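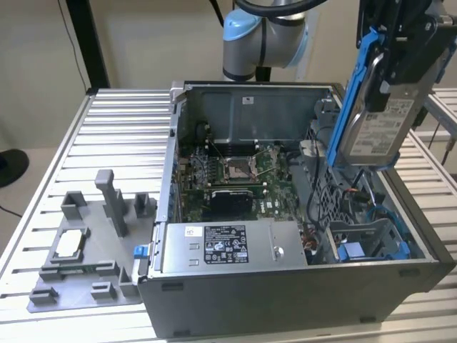
Please Stop Throwing Away the Slow Ones

For two years I have worked on the collection side of a project we call Nasen. Our task is easy to say. We want a robot arm to take apart used desktop computers, and we want it to learn this from examples. A person guides the arm, the arm does the work, and the recording of the work becomes one example. After enough examples, a model is trained, and then the arm must try alone.

I want to argue for something that is not popular among people who do this job. I think we clean our examples too much. We delete what is slow, what is ugly, what has a second try in it. What stays is a collection of perfect performances, and I believe a machine learns less from it than from the ordinary work we put in the trash.

Let me explain how it goes with us. Our first full collection had 1,096 recordings. The rule for cleaning was written before I joined, and it came from Lekusier, the company which pays for most of the project. The rule said that a recording is good if the task is finished, if no part is dropped, and if the operator did not stop or go back. After the cleaning we had 652 recordings. Everybody was satisfied with them, because they were beautiful to watch. The hand comes down, the fingers close on the drive carrier, the drive comes up straight.

Then we trained on them. When the fingers came down in the correct place, the arm worked very well. When they came down a few millimeters to the side, it closed on nothing and lifted nothing, and it carried this nothing to the tray with full confidence. It opened the fingers above the tray and returned for the next part. I have watched this many times and I still find it painful.

Where could it have learned to do anything else? In 652 recordings there was not one where a person missed the carrier, saw it, and came again. We had many such recordings. They were in the other group.

I know the arguments on the other side, and I do not consider them foolish. The strongest one is that the learning system copies what it sees. If you show it a miss followed by a correction, it may learn the miss also. This is true, and we have seen it. One of our operators had the habit to wait a moment above the memory slots before going down, and the trained arm began to wait there too, sometimes so long that we thought the program had crashed. So I do not say keep everything. A recording where the operator was confused from beginning to end teaches confusion. But a recording with one mistake and a good recovery has a valuable part, and the valuable part is the recovery. You can cut the beginning of it and keep the rest. It takes time, and it is boring work, and I think this is the true reason why it is so rarely done.

The second argument is about money. A slow example costs the same storage and more hours of training than a fast one. My colleagues at Jesatine, who built our labeling tool, like to remind me of it. I answer that an hour of the operator is the most expensive thing in our room, and when we delete that hour we do not get it back.

There is one more point, and it concerns the operators. When people know that only smooth recordings are kept, they begin to choose easy situations. They put the computer case always at the same angle. They take first the cable that is already hanging free. They avoid the latch that is stiff. They are not lazy, they only understood the rule. In April we moved our table to another place and the light changed and also the cases came from a different supplier, Thongsuk, with more dust and more bent metal in them. I was afraid of this lot. But these cases gave us the best examples we have, since it was impossible to do them smoothly and the operators had to think with their hands.

What do I propose? We now use 4 marks in place of the old yes and no: finished clean, finished with recovery, not finished but useful in some part, and not useful. Only the last goes out. The second group is reviewed by a person who marks where the recovery begins. We ask the operators also to start some recordings from a bad position on purpose, with the fingers too far to one side or the part sitting crooked in its place.

I cannot give a proud number for the result. The next training is planned for June and until then I have only early tests, in which the arm looked a little less sure of itself and came back for the drive when it missed. For me this is a good sign. My manager is waiting for the numbers, and he has the right to wait for them.

April 30, 2023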